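Pistasix hull, hatch leak and a trailer question

emrysj
I bought a used Pistasix bay boat in November and I'm trying to decide how much of the previous owner's work to undo. He was a man who loved sealant. The front hatch has so much of it that the lid now closes with a sort of kiss, and it still leaks. Every time I wash the deck I find a puddle in the rod locker. Do I scrape it all off and start over, or is there a drain I'm missing? Also, it came on a Lebrun trailer with bunks that look short to me. The last 2 feet of hull hang out over nothing.
Emrys James

kaijage_m
There is a drain. It's in the gutter under the hatch lip, starboard side, and I would bet you a tank of fuel it's full of sealant. Mine was. I dug it out with a pick and a lot of bad language, and the leak stopped that afternoon.

Short bunks would worry me more. The transom needs to sit on something. A hull that hangs off the back will grow a hook in it, and then you'll be on here asking why she porpoises.

lowtide_colette
I'm going to disagree with Mwanahawa about the hook. My old boat spent eight years hanging over the back of a trailer and ran straight as a ruler. People blame the hull for what is usually a badly loaded cooler.

Agree on the drain though. Check the hose below it as well. On these it's a thin-wall thing that goes stiff and cracks right where it meets the fitting, so you clear the drain, feel very pleased with yourself, and water the locker more efficiently than before.

kaijage_m
Eight years is luck, Colette. What motor was on it?

lowtide_colette
A 4-stroke that weighed less than my brother-in-law.

kaijage_m
So there you go. Emrys has a good deal more than that bolted on the back. What did you end up with, Emrys?

emrysj
The big one. The seller called it "peppy." At the ramp in Urnthorpe it took two of us to tilt it after the trim pump quit, and I wouldn't say either of us felt peppy.

mxolalpa
Hi all, back after a long break. Put me down on the side of longer bunks. I had a set made at Arnimberg and they did the whole job, lumber and carpet and brackets, in a morning. Not cheap. I think the bill had 700 on the front of it, and I've chosen to forget the rest.
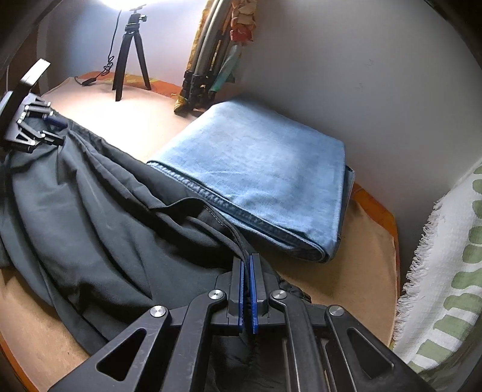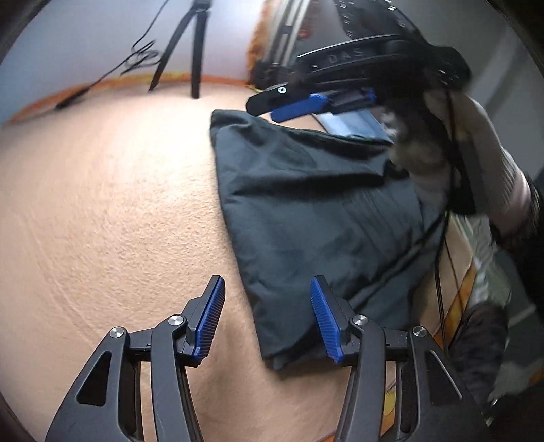 When you get the bunks done, have them move the winch stand forward too. I didn't, and the bow eye sat so high against the roller that the strap pulled down instead of forward. Went back and paid for a second visit. The guy was very nice about it, as I would be if you were paying me twice.
Marisol

moniquec
Can I ask why we're sending him to a shop? Bunks are lumber and carpet. If you can hold a socket wrench you can do this at home. Use stainless staples, and wrap the ends, or the carpet peels back the first time you float her off.

lowtide_colette
You can do it at home if you have a way to get the boat off the trailer first, Monique. I keep mine in a driveway with a slope and a neighbor who watches.

moniquec
Leave it at a slip overnight. Launch in the evening, swap the bunks under a work light, pick her up at 8 in the morning. I've done it twice. The second time I even remembered the plug.

kaijage_m
Wait, what happened the first time?

moniquec
We don't discuss the first time.

emrysj
Update on the hatch. Mwanahawa, you're owed nothing because I never took the bet, but yes, the drain was solid sealant from top to bottom. It came out in one piece like a candle. Hose was cracked exactly where Colette said. I replaced it, ran the washdown on the hatch for as long as I could stand there, and the locker is dry.

Then I opened the console and found that he had sealed the access panel shut as well. I can see the trim pump wiring through the cup holder hole. Any tips for getting that panel off without taking the gelcoat with it?

mxolalpa
Fishing line. Braid. Work it behind the edge and saw back and forth like you're flossing a horse. A little heat from a hair dryer helps if the stuff is old.

lowtide_colette
Braid works on sealant. If he used the permanent adhesive kind, you'll just wear out your braid. Try one corner before you commit your whole evening to it.

moniquec
And leave the cup holder out until you've fixed the pump. You may need that hole again.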